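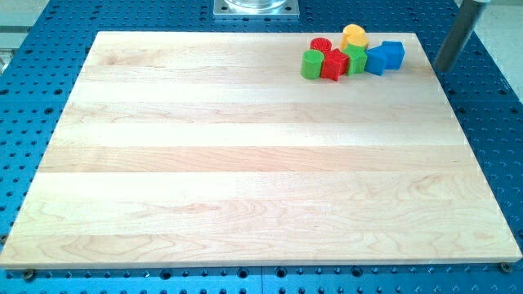
Figure 1. Toy blocks on the maple board.

Sleep Length and Resting Pulse in First-Year Students
Project report, Health Science, Ekusholm College

Introduction
Short sleep has been linked to higher blood pressure in adults. We wanted to see whether it also shows up in something easier to measure — the resting pulse.

Method
We asked 12 students to keep a sleep diary through March. Each took a pulse reading before getting out of bed, counting for a full minute, and entered it in Floller, the free diary program used in our course. Readings taken after a night with a fever were left out.

Results
On mornings after less than six hours of sleep, most of the group had a higher pulse than usual. Two students showed no change, and one went the other way. The difference was small, a few beats per minute.

Problems
Coffee was not recorded — it should have been. Several diaries also have gaps on weekends. A group this size is too small to test for cause, and we would want at least 200 students before saying more.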